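Call for Participants: Drafting and Review Group for the Small-Object Handling Practice Guide

Watmont is looking for people to help write and test the second edition of its practice guide for small-object handling with robot arms. The guide covers how a pick-and-place task should be written down, run and reported, in simulation and on hardware. The first edition has been in use since February. It was written by a small group in a short time, and a number of its rules need tightening.

You do not need to have used the first edition. You do need to have set up or run manipulation tasks and to be willing to argue over wording.

What the group will work on

Task sheets. The current rule says a task must be described "in enough detail to repeat it." Labs read this very differently. We want a fixed sheet that names the object to be moved, the target area, any other objects on the work surface, the start pose of the arm and the condition that counts as success. A release above the target and a placement on the target are not the same result, and the sheet has to say which one is meant.

Extra objects. Many tasks leave other items near the one being picked. The first edition says nothing about what happens if the arm touches them. Kristaps Adomaitis has drafted a clause that treats any contact with an extra object as a reportable event, whether or not the pick succeeds. The group will decide whether to keep it.

Scene variation. Simulated rooms are often filled with furniture and household items to vary the background. Reports should state which parts of the scene were changed between runs and which were held fixed, including lighting and viewpoint.

Failed runs. Every run that starts is counted. Runs stopped by an operator are listed separately with the reason. We have 940 logged runs from the first edition, and the stop reasons in them are a mess. Sorting these into a short list of codes is one of the first jobs.

Moving from simulation to hardware. The guide does not replace a risk assessment of the actual cell. We want clear wording on what a simulated result may be used to claim, and a checklist for the first hardware run at reduced speed.

Who should apply

We have places for drafters and for test readers. Drafters should have at least one year of hands-on work with robot arms or with simulation of them. Test readers can be students, technicians or line staff. A test reader takes a draft section, sets up a task from it without outside help and notes every point where the text left a choice open.

We would especially like to hear from people who work in small shops. The first edition leans heavily toward research labs, and Paulauskas, which tried it on a packing line, sent back a long list of terms its operators did not use.

Time and pay

Drafters can expect about 3 hours a week, most of it reading and commenting in writing. There is one call every two weeks. Test readers work on their own schedule and finish one section at a time.

Drafters receive a fee of $800 at the end of the work. Test readers receive $200 per completed section. Contributors are listed by name in the guide unless they ask not to be. If your employer has to agree to outside work, please settle that before you apply.

Drafts are kept on Caltbridge and all comments are open to the whole group. Do not post material you are not allowed to share.

How to apply

Send one page to Indrek Urbonaitė at the Watmont office. Tell us what you have worked on, which of the topics listed in this call you want to take up and whether you are applying as a drafter or a test reader. Attach one task description you have written yourself, in whatever form you normally use. It does not have to be polished. We read these more closely than the résumé.

Applications close on 2025-06-27. Everyone who applies will get an answer.

Small-cube handling in simulation, with two dice as extra objects:
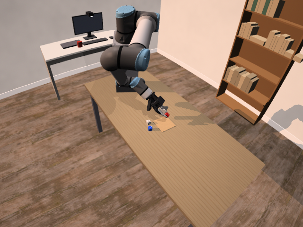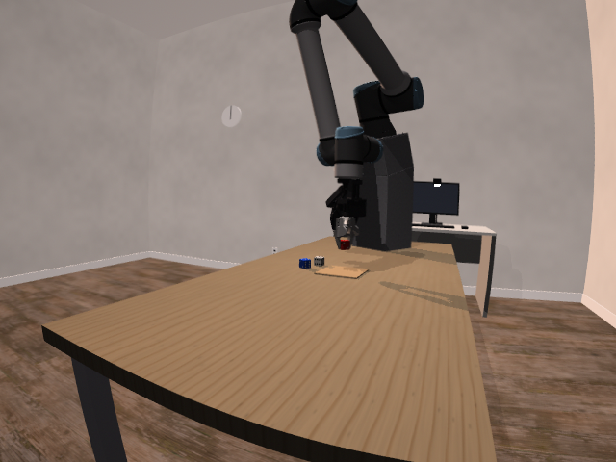
Comment from Bello Wike

I'd apply as a test reader, but I have a question about the contact clause first. If touching an extra object has to be reported, the guide needs to say how contact is detected. In simulation you can read it straight from the physics engine. On our hardware we would be going by video, and a light brush would be missed most of the time. The same task would then look worse in simulation only because the simulator sees more. I would rather have the clause ask for any visible displacement of the object, with a stated threshold, and let people report raw contacts as an optional extra. Is that still open for discussion, or is the wording already settled?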